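Robotics Club: the computer lesson and our summer plans

2/6/22

The robotics club at Stistville has now finished its spring term, and I was asked to write a few words for the newsletter. I am glad to do it, because many parents ask what we do in the room at the end of the corridor, and why it takes so long to come home from there.

Our main project this year has the name Staleo. It is a small arm with a gripper, and the task for the students is to make it help with taking apart old office computers. We chose this task in the autumn after a long discussion. The younger students wanted a robot that plays football, and the older ones wanted something that can be shown at the Gakis competition in July, where the theme is repair and reuse. The older ones won by two votes, but the football robot is promised for next year and I have written this promise on the board so that it can't be forgotten.

Before a student may write any program for the arm, he or she must know the inside of the computer well. We spend the first half of each meeting on this. The students learn to find the processor socket, the memory slots, the coin battery and the cards' slots, and to say which parts can be lifted straight up and which are held by a screw or a lever. It sounds simple. But a person feels with the fingers when a lever is still closed, and the arm does not feel it, so everything must be said to it in advance. One group needed three meetings only to agree in which order the parts should come out.

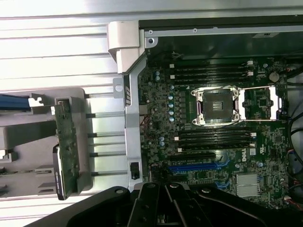

Work on the Dell workstation, with the gripper at the lower edge of the board. The processor socket is empty and has its protective cover.

The memory slots are a favourite exercise. The board has two groups of four, one on each side of the processor socket, with small white latches at the ends. The students must decide where the fingers will go for each slot and write down the positions in the notebook of the group. Then another group reads the notebook and tries to follow it by hand, without asking questions. If they can't follow it, the notebook goes back. There was some complaining about this rule in the beginning — now the students use it against each other with great pleasure.

The program that moves the arm is called Ren. It was written by last year's students, and it has many comments in it, not all of them serious. This year's group cleaned it and added a slow mode. In slow mode the arm waits after every step until a student presses a key. With it the work takes much longer, but a wrong movement can be stopped in time, and the younger members are more brave to try their own ideas. I would like to keep the slow mode also for the competition, although I know that the team has another opinion.

At Gakis each team has 30 minutes at the table. The judges look at the work of the arm and also at the notebook, which must be in English and must be readable. Please, students: readable. I will collect all notebooks before the end of term and return them with my remarks.

We also have costs. The journey and the entry fee together come to 800 euros. The school gives 200, and the cake sale in the spring was meant to cover a part of the rest. Families who wish to help can ask at the school office, where there is an envelope for the club. Every student on the team will travel, also if the envelope stays thin, and no family should feel obliged.

We are still looking for old desktop computers for the next year. They do not need to work, and it does not matter if parts are missing. Please take out the hard disk before you bring the computer, or tell us that you would like it back. Laptops are too difficult for us at the moment — the screws are very small and there are too many kinds of them. Screens and printers we can't accept, as we have no place to keep them.

New members can join from the age of eleven. It is not necessary to know programming. It helps if you are patient and if you can share a screwdriver. The list is on the door of the club room, and there is a second list for those who are interested only in the football robot.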